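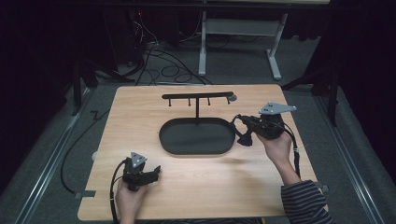

Too tall for the shelf over the sink, was the first comment I got on the black stand, and the tape measure agrees. Shelf clearance is 254 mm. With the Courtois mugs on the pegs I would need more than that.

1 April 2023. Stand on the pale wooden table for now. One post, one bar, four pegs under the bar, oval tray at the base. The Widel listing says mugs; the Umbridge one, same shape, says necklaces. I bought it in March for keys and have changed my mind twice.

Peg spacing is the limit. Mug width with handle is 122 mm, so neighboring mugs touch unless the handles all face the same way. Small cups clear each other. Keys clear easily but swing when the table is bumped.

The tray rim should stop drips. Poured in 5 ml of water, tilted the stand, no spill. At 21 ml it went over the side.

Load on one end only makes it lean a little. Two and two is fine. I was told to glue felt under the tray. Will try felt without glue first.

Still to do: measure the hall shelf, find the other two cups, return the Standness hooks.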